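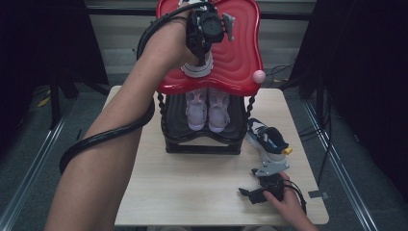

Lavender sneakers on a small black shoe rack with a red top.

Fitdale Footwear, Garnberg store: Stock and Fitting Assistant, part-time
Posted Jan 18, 2018

Fitdale Footwear requires a stock and fitting assistant for its children's department at the Garnberg store. The position is permanent, 14 hours per week, with additional shifts available in December. It reports to the department supervisor.

Duties
Measure length and width of both feet using the store gauge and record the results on the customer card.
Receive cartons from the Lurkell warehouse, check contents against the delivery docket and enter discrepancies in the Prieto stock system.
Shelve pairs by style number, colour and size. The children's range currently holds 207 lines and nearly 1,654 pairs.
Process exchanges, lay-bys and returns.

Requirements
Previous retail or warehouse work. Ability to lift cartons of up to 9 kg and to work from a step ladder. A current Working with Children Check, or willingness to apply for one before the start date. Experience with Prieto is an advantage; training is provided at the Lurkell centre and is paid at the ordinary rate.

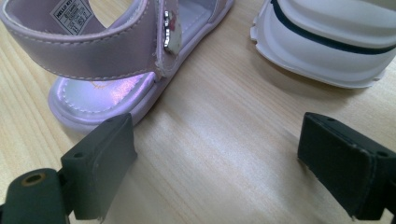

Do I need fitting experience to apply?
Fitting experience is not required. New staff complete the in-store measuring course before serving customers alone.

To apply, leave a résumé and the names of two referees at the Garnberg service counter, or post them to the store marked "Children's department". State your available hours. Only shortlisted applicants will be contacted.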